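Oct 11, 2025

# Bozsik hand-held grippers, pair – review after two months

We bought the Bozsik pair to record demonstrations for a two-armed robot. You hold one gripper in each hand, do the job yourself, and the recording is used to train the robot afterward. Before this we drove the arms by remote control with a leader-and-follower setup from Olutside, so most of my comparisons are with that.

## What you get

Two black grippers, left and right, each with a cable, a gray triangular plate on top for mounting trackers, and a bag of screws. The software is a download. The manual is 16 pages and covers the wiring well. It says very little about calibration, so plan on reading the support page too.

Drosilberg, the shop we ordered from, packed everything properly. One cable was missing its strain relief clip and they sent a new one without an argument.

## Setup

Fitting the trackers took most of a morning. The plates have plenty of holes, and only one pattern matched our trackers. If yours are a different make, check the drawing on the product page before you order.

Calibration means opening and closing each gripper fully, then touching both tips to a marked point on the table. The first few tries gave us a left hand that was 18 mm off in height. The cause was a loose tracker screw. I now put a wrench on every screw before the first recording of the day, and it has not come back.

## In use

The grip is comfortable for someone with medium or large hands. A coworker with small hands had to stretch to close the jaws all the way and gave up after half an hour. There is no way to adjust the reach.

The trigger has a light spring. You feel the object through it much better than you do with the Olutside leader arms, where you feel nothing and watch the jaws instead. Picking soft or round things is where this shows. With the leader arms, people squeezed too hard or let go too early. With these, a new person gets clean pickups within the first session.

Speed is the main reason to buy them. On our bin task, which is taking tennis balls out of a plastic bin and setting them down on the table, we got 40 usable demonstrations in an hour. Remote control never got us near that. It is also far less tiring, at least for the first hour. After that you notice the weight in your wrists, and we swap people.

A few habits that helped:

- Start every demonstration with both jaws open and away from the bin.
- Move slower than feels natural. The robot has to follow the same path later, and a person's wrist can do things its wrist can't.
- Don't help with a knuckle or the side of your hand. It is easy to do without thinking, and that recording is useless.
- Keep the idle gripper out over the table while the other one is inside the bin. If it drops to your side the tracking gets poor.

## The cables

This is my biggest complaint. Both grippers are wired, and the cables are thin and light, but they are still cables. The left one likes to hang along the side of the bin and catch under it. The right one loops under the hand. With both hands working close together they cross, and then you stop and untangle.

Routing them off the near edge of the table, one on each side of you, works best. We tried hanging them from overhead and that was worse – they swung into the tracking and spoiled a whole set.

Bozsik says a wireless version is planned for November. I would take that with some caution, as the page said something different when we ordered.

## Software

It does the job. Each recording gets a start mark, an end mark and a jaw-opening track for each hand. You can delete a bad take from the keyboard. I would like a foot pedal input, because with both hands full you need a second person at the computer or you end up trimming the start and end of everything.

Export worked with our training code after a small script to rename the fields. The project from the Takasville lab that we based our training on expects the right hand first, and Bozsik writes the left hand first. Check this before you train anything. We lost two days to it.

## Wear

The trigger on the right gripper has loosened a little. It still closes fully. The jaws are scuffed at the tips and the pads have not come away. No failures so far. 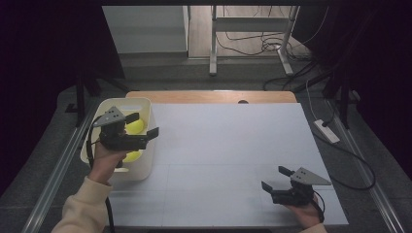
## Would I buy them again

Yes, for tabletop jobs with two hands. For anything that needs you to walk around, wait for the wireless ones. If your task depends on force, or the object has to be held in a way only your robot's own gripper can manage, remote control is still the better choice and we have kept the Olutside arms for that.

Four out of five. I took the point off for the cables and for the thin calibration notes.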